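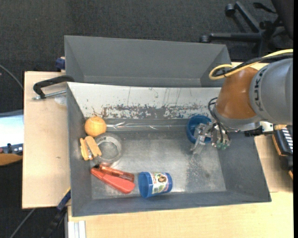
Plaster dust in the teabags again. Quick update between jobs, sorry for the silence, January went somewhere.

So the back room. When we got the keys we were told it was "a morning room", and what it was was a chipboard box with a dropped ceiling and four layers of wallpaper. Took the ceiling down first. Above it the original cornice, most of it, plus a picture rail that somebody had painted green, then cream, then a sort of salmon. One corner missing completely where a pipe went through in the seventies. Arlindo came and took a mould off the good corner and says he can run the missing bit in a morning. We'll see. He also said the doors would take a weekend and that was before Christmas.

(The doors are lovely though. Proper four panel, and one has the old rim lock with the key still in it. Doesn't lock. Don't care.)

Floor — this was the big argument. I wanted to keep the boards, R wanted to cover them because of the draught. 27 boards have to be replaced near the bay, the joists under them had gone soft at the ends. Quote from Andrade for reclaimed pine was £700 including delivery, which I thought was fair until I saw how much of it was nails. Spent two evenings pulling them. Got a blister the shape of Wales.

Anyway we're keeping the boards. Insulation between the joists, netting underneath to hold it up, boards back on top. R has been given a rug budget.

The fireplace. Right. We had a gas fire, a horrible one with fake coals, and behind it a sheet of board, and behind that the opening, smaller than I hoped but with its cast iron insert still there. Hearth tiles cracked but all present. The sweep got more than 4000 twigs out of the flue, his number not mine, I think he was being funny. Jackdaws. He wants a cowl on before spring or they'll be back. Add it to the list.

Paint. Have tried six whites. The one from Paro looked pink by teatime, the Arkov one was fine in the tin and grey on the wall. Currently leaning towards a mucky green for everything below the picture rail and leaving the top plain. Mum says it'll look like a hospital. Mum has a magnolia hall.

Still to do before we can put a chair in there:

- sash cords, both windows
- cornice corner (Arlindo!!)
- sand floor, oil floor, stay off floor
- find a light fitting that isn't horrid
- cowl
- skirting on the bay wall, the old profile is nothing like what the merchants sell so will have to be cut specially

Sofa arrives from Busis in a few weeks and it won't go through the hall with the new radiator on, which I measured for, badly. So the radiator's coming off agian. The plumber was quite nice about it on the phone.

Someone asked in the comments about the stair runner. Not yet. Stairs are where we keep the tiles at the moment.

Kettle's gone, back to the sash cords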